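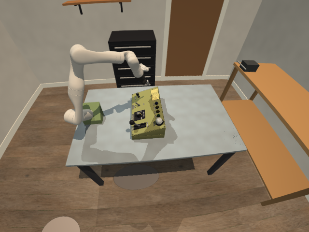
4.2 Travel and player retention

Distance to away games was the strongest predictor of whether a junior player re-registered with the Bernthorpe league. Of the 817 players on the opening-round lists, 293 did not return the following season. Losses were heaviest among under-15s at the two outlying clubs, Ghumman and Kundedden, where families drove to most fixtures and car pooling was organised by text message the night before.

Training load showed no clear effect. Players who trained three evenings a week left at much the same rate as those who trained once, and coaching changes mattered only at Kundedden, which had three head coaches in two seasons. We also tested ground quality – a common complaint in the parent survey – but it dropped out of the model once travel was included.

Interviews were held with 39 parents and 5 coaches. Most parents put fuel and lost weekends ahead of registration fees.

Figure 3. Simulated robot arm mounted at the left side of a table, with an olive-green block next to its base. 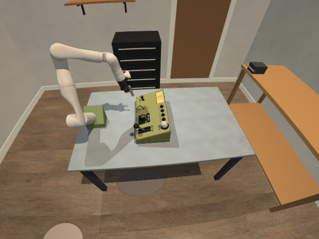
Leonor Figueiredo disagreed, telling us that her family would have kept driving if the draw had come out before September, and that late changes to kick-off times had finally worn them down. Four other parents raised the draw without being asked. We did not collect data on fixture changes and cannot separate their effect from that of distance.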